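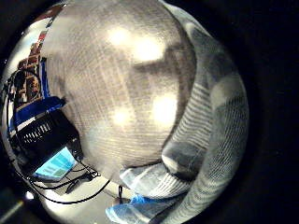
손으로 뜬 옷은 왜 자꾸 뒤집어 보게 되는가

뜨개질을 배우고 나서 생긴 버릇이 하나 있다. 남의 스웨터를 보면 안쪽이 궁금해서 견딜 수가 없다. 가게에서도 옷걸이에서 꺼내자마자 겉은 대충 훑고 소매부터 뒤집는다. 점원이 이상하게 쳐다봐도 어쩔 수 없다. 안쪽에 다 있으니까! 실을 어디서 바꿨는지, 어깨는 어떻게 이었는지, 마지막 실 끝을 어느 방향으로 숨겼는지. 뜨는 사람에게 옷의 안쪽은 책의 판권면 같은 곳이고, 나는 원래 판권면부터 읽는 사람이다.

처음 뜬 것은 목도리였다. 누구나 그렇듯이 위로 갈수록 넓어졌다. 시작할 때는 분명히 서른 코였는데 끝에 가서는 어깨를 덮을 만한 삼각형이 되어 있었다. 지금도 겨울이면 그걸 두른다. 넓은 쪽을 앞으로 오게 하면 의외로 따뜻하고, 가끔은 일부러 그렇게 떴느냐는 말도 듣는다. 그럴 때는 그냥 그렇다고 한다.

진짜로 빠져든 건 그다음, 소매 때문이었다. 뜨개질 책은 대개 몸판에 공을 들인다. 무늬도 몸판에 크게 들어가고 사진도 가슴께를 보여준다. 그런데 입어 보면 옷의 성격은 소매에서 정해진다. 팔꿈치에서 얼마나 여유가 있는지, 손목에서 어떻게 조여드는지, 찻잔을 들 때 끝단이 잔에 닿는지 안 닿는지. 고무단 하나를 겉뜨기 한 코 안뜨기 한 코로 할지 두 코씩 할지에 따라 하루 종일 느낌이 다르다. 한 코씩 번갈아 뜬 고무단은 얌전하고 매끈하다. 두 코씩 뜬 고무단은 골이 깊고 손목을 더 힘 있게 잡아 준다. 나는 두 코파다. 이 문제로 밤을 새워 이야기할 수도 있다.

실제로 밤을 새운 적이 있다. 뉴질랜드에서 한 계절을 보낼 때 헤나레(Henare)라는 작은 털실 가게에 드나들었는데, 주인인 칼린 루아와이(Carleen Ruawai) 씨가 저녁마다 가게 안쪽 탁자를 비워 주었다. 말이 느린 내 영어로도 거기서는 문제가 없었다. 코를 빠뜨리면 옆 사람이 말없이 코바늘을 건네주고, 무늬가 틀어지면 다들 몸을 기울여서 같이 들여다본다. 키건 위홍이(Keegan Wihongi)라는 청년은 양털 깎는 일을 하다가 그 털이 결국 뭐가 되는지 궁금해서 왔다고 했다. 처음부터 양말을 뜨겠다고 우겼고, 뒤꿈치에서 여섯 번을 풀었다. 여섯 번째에 풀 때는 탁자에 앉은 사람들이 전부 자기 바늘을 내려놓고 구경했다. 일곱 번째로 뜬 뒤꿈치는 정말 예뻤다. 내가 본 뒤꿈치 중에 제일 예뻤다고 지금도 생각한다.

나는 푸는 일이 뜨개질의 가장 좋은 점이라고 믿는다. 이 말을 하면 안 뜨는 사람들은 웃고, 뜨는 사람들은 잠깐 먼 곳을 본다. 나무는 잘못 자르면 짧아지고 도자기는 구우면 돌아갈 수가 없다. 뜨개는 실을 잡아당기면 드르륵 소리를 내면서 처음으로 돌아간다. 꼬불꼬불해진 실을 타래로 감아 따뜻한 물에 담갔다가 널어 두면 아침에는 거의 새 실이다. 물론 모헤어는 빼고. 모헤어를 푸는 일에 대해서는 아직 글로 쓸 마음의 준비가 안 됐다.

한번은 스웨터 한 벌에 코가 몇 개나 들어가는지 세어 보았다. 전부 세기에는 끈기가 모자라서 한쪽 소매만, 도안을 펴 놓고 줄마다 더했다. 3,939코였다. 굵은 실로 뜬 어린이용 소매였는데도 그렇다. 그 숫자를 공책에 적어 놓고 한참 좋아했다. 하나하나가 내 손가락을 지나갔고, 그중 어떤 코는 버스에서, 어떤 코는 병원 대기실에서, 어떤 코는 친구 전화를 어깨에 끼고 들으면서 생겼다. 어디가 어디인지는 이제 구별이 안 된다. 딱 한 군데, 눈에 띄게 빡빡한 줄은 안다. 축구를 보면서 뜬 줄이다.

줄무늬 이야기도 해야겠다. 줄무늬는 초보용이라는 말을 가끔 듣는데 나는 동의하지 않는다. 두 색을 번갈아 뜨는 것뿐이니 쉬워 보이지만, 몸판과 소매의 줄을 겨드랑이에서 맞추려면 줄 수를 처음부터 계산해야 한다. 원통으로 뜨면 색이 바뀌는 자리에 계단이 생긴다. 그 계단을 없애는 방법이 여러 가지인데 각자 자기 방법이 최고라고 주장한다. 헤이스 드커르(Gijs Dekker)라는 네덜란드 사람이 쓴 얇은 책에는 새 색의 첫 코를 다음 단에서 걸러 뜨라고 나와 있다. 해 보니 잘 된다. 한 단에서 코 하나를 그냥 옮기기만 하면 되는데 계단이 스르르 펴진다. 처음 성공한 날에는 옷도 아니고 시험 삼아 뜬 조각을 들고 집 안을 돌아다니며 식구들에게 보여 주었다. 반응은 미지근했지만 내 기분에는 아무 영향이 없었다.

색은 강한 대비보다 가까운 색끼리가 좋다. 회색과 흰색, 모래색과 우유색. 멀리서 보면 한 색인데 가까이 가면 결이 보이는 정도가 오래 입기에 편하다. 빨강과 초록 줄무늬 조끼도 뜬 적이 있는데 십이월에만 외출한다.

요즘은 기계로 뜬 니트도 다시 보고 있다. 예전에는 은근히 깔보았다. 그런데 가게에서 이것저것 뒤집어 보다가 생각이 바뀌었다. 잘 만든 기계 니트는 안쪽이 놀랄 만큼 정갈하다. 손으로는 평생 떠도 못 맞출 고른 장력이 있고, 얇은 실로 성글게 짠 여름 니트 같은 것은 손으로 뜨려면 몇 달이 걸린다. 편물기를 다루는 사람에게도 손맛이 있다고 한다. 실의 습기와 추의 무게를 그날그날 다르게 본다는 것이다. 결국 사람이 실을 만지는 일이라면 다 친척이다. 나는 친척이 늘어서 기쁘다.

그러니 아직 안 떠 본 사람이 있다면 소매부터 떠 보라고 권하고 싶다. 목도리는 너무 길고 곧아서 중간에 지루해진다. 소매는 손목에서 시작해 조금씩 넓어지고, 몇 단마다 한 번씩 코를 늘리는 작은 사건이 있다. 한 뼘쯤 뜨면 벌써 팔에 끼워 볼 수 있다. 몸판이 없어도 괜찮다. 한쪽만 뜨고 그만둬도 괜찮다. 우리 집 서랍에는 그렇게 남은 소매가 두 짝 있는데 색도 길이도 서로 다르다. 십일월이 되어 책상 앞이 추워지면 나는 그걸 양팔에 하나씩 끼고 일한다. 왼쪽이 조금 더 따뜻하다. 두 코 고무단이다.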